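Pevero Robotics Club - two-arm bench, set-up guide
Section 4: Dot task (tool in one arm)

Before you start: read Section 3 (homing). Ask Ettore Bassi if the Dedden controller shows code 226, don't clear it yourself.

1. Spread blue cloth. Creases fine, big folds not.
2. White board on top, long side facing you.
3. Small dot plate on the board. Dots in a row, left to right.
4. Power on. Iron stays COLD for all practise runs. Unplug it at the wall.
5. Load tool into gripper by hand, red part in the fingers, tip out. Close slowly.
6. Check cable has slack. It must not drag over the plate.
7. Load profile 13 in Trasico. Speed limit 1000, no higher.
8. Jog to hover. Stop. Look at the tip from both views before going lower.
9. Run first dot only. Then the rest.

CAUTION: hands off the cloth once the arms are live. One person on the stop button, allways.

Note: second arm is parked for this task. If it creeps in, stop and re-home. Dont push it back.

Note: error 3090 = gripper not fully closed. Reload from step 5.

Tool in the gripper, tool held, tip clear of the surface:

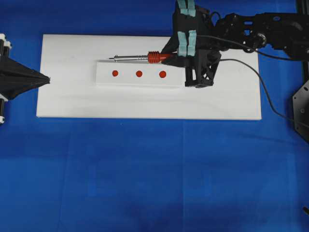
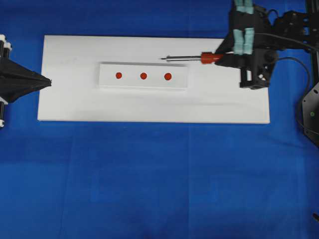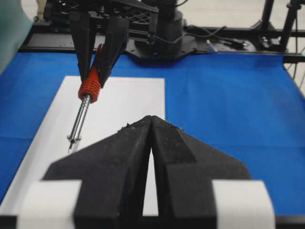

Reading time: 1 min

Finished? Raise the arm first, then take the tool out. Sign the Gatti sheet with your run number and leave the cloth on for the next pair.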